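Courses > Automation Planning > Unit 4 > Handout: Budgeting a Tabletop Cell

This site uses cookies to remember your login. Accept / Settings

Unit 4. Budgeting a tabletop manipulation cell
Notes by Eun-ji Shim, revised November

4.1 Scope of the purchase

A quote for an arm covers the arm, its controller and usually one cable set. It rarely covers the work surface, the mounting, the fixed camera or the objects to be handled. Students tend to enter these as "miscellaneous" and then run short. Give each its own line.

The case for this unit is the Wirkby kitchen cell, planned by Hugo Gautier for light tableware tasks. The approved figure for everything except the arm was $3,427. Mounting and cabling took the largest share, followed by the camera and its bracket.

4.2 Work surface and background

Decide early whether to buy a bench or use an existing counter. A stone counter costs nothing if it is already there, but it cannot be drilled, so the arm needs a clamp or a separate stand. Check the overhang depth before ordering clamps. Polished surfaces also reflect overhead lighting, and a plain curtain behind the work area is a cheap way to keep the background constant.
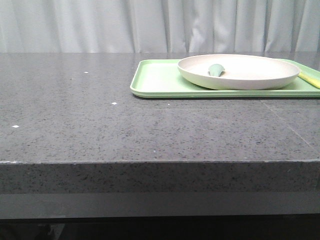
Task objects are consumables. Budget two of each and allow 50 dollars per quarter for replacements. Light plastic items are cheap but shift when touched — a tray with a raised rim limits how far they travel. Record the supplier and color of every item, as a replacement in a different shade may require new camera settings.

4.3 Lead times

Tilulness quoted 11 weeks for the stand. The camera bracket was in stock. Order the longest item first and do not book installation labor until it has shipped. Gautier booked early and paid a rescheduling fee.

4.4 Recurring costs

Include gripper pads, calibration time and one service visit per year. For a cell of this size, calibration takes about 2 hours a month of technician time. Charge it at the full internal rate.

Exercise: prepare a one-page budget for a second cell at Grultside, using an existing counter. State which items can be shared between the cells. Submit to Keegan Mudgway before the Saturday session.

Contact the course office | Copyright Automation Planning | Back to top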